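**Pranier** is a two-armed tabletop robot built in a shared workshop at Patside. It was designed by Kolbrún Norðdahl, a machinist, and Ditte Holst, who wrote most of its control software. The robot is used to study two-handed handling of small household objects, in particular locks and keys. It has never been sold, and its drawings are distributed free of charge to other workshops.

## Background

Norðdahl and Holst met through the Vídalín tool library, which at that time lent hand tools and bench space to its members. Their first joint project, a single arm known as Brolalham, was able to pick up blocks and cups but could not perform any task in which one object had to be held still while another was moved. Work on a second arm began in December, and the pair was renamed Pranier when both arms were first mounted on a common base.

The choice of locks as a test object is credited to Norðdahl. A padlock is inexpensive, tolerates being dropped, and requires a turning motion that must be closely lined up with the keyway. Holst initially favored jar lids, and a small set of jar tasks remains in the software.

## Construction

The two arms stand on a shared base plate and are driven by hobby-grade servomotors. Each arm carries a two-finger gripper with a small camera at the wrist. The base plate was cut at Patside, and most of the brackets were made in the same workshop. Replacement parts can be produced by any member who has completed the standard machine training.

The gripper fingers have been revised more often than any other component. Early versions were flat and lost hold of metal objects when a turning force was applied. Later versions use a separate inner pad, which may be replaced without removing the finger from the gripper. Worn pads are kept in service until the hold becomes unreliable.

## Lock and key task

In the principal task, one gripper holds the body of a padlock while the other approaches the key. The lock may be presented with its shackle pointing downward, an arrangement that leaves the key end open to the second arm. The task is divided into approach, grasp, turn, and release, and each stage may be run separately.
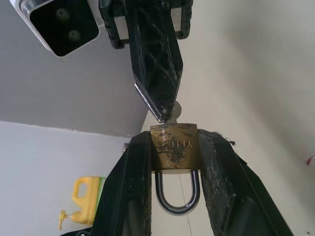
*Wrist camera view of the lock and key task: a brass padlock held between the fingers of one gripper, with the second gripper at the key.*

The approach stage is regarded as the most difficult. The head of a key is narrow, and a finger that arrives slightly to one side will push the key instead of closing on it. The finger itself may also hide part of the key from the wrist camera. Holst's software therefore stores the last clear position of the key head and relies on that position during the final part of the movement.

Worn locks are used alongside new ones. Scratches and dark patches on a metal face alter the way it reflects light, and an early version of the software, which had been adjusted on new locks only, often misjudged the edge of the body when given an older one.

## Recorded attempts

The project keeps a log of every attempt at the lock and key task. The published log contains 3,105 entries, of which the first 200 were made with the flat fingers and are normally left out of comparisons. Each entry gives the stage reached, the finger version, and a short remark by the operator. Entries marked "slip" refer to movement of the lock body within the holding gripper; entries marked "miss" refer to the second gripper failing to take hold of the key.

Changes to the workshop lighting are also entered in the log. Shadows cast by the arms were found to affect the camera's estimate of the lock's position, and a fixed lamp was later added to the base.

## Software

Version 2 of the control software replaced a fixed sequence of movements with one that can be stopped and resumed between stages. It runs on an ordinary desktop computer. Operators may also guide the arms by hand, and a movement recorded in this way can be played back or edited. Holst maintains the main copy, while changes proposed by other builders are tested at Patside before being accepted.

## Copies and variants

Copies of Pranier have been built in 13 other workshops from the published drawings. Most follow the original closely, although several use shorter arms in order to fit a narrower bench. A variant with three-finger grippers was attempted at Vídalín and abandoned when the added finger blocked access to the keyway.

## See also

- Brolalham (robot arm)
- Two-handed manipulation
- Shared workshop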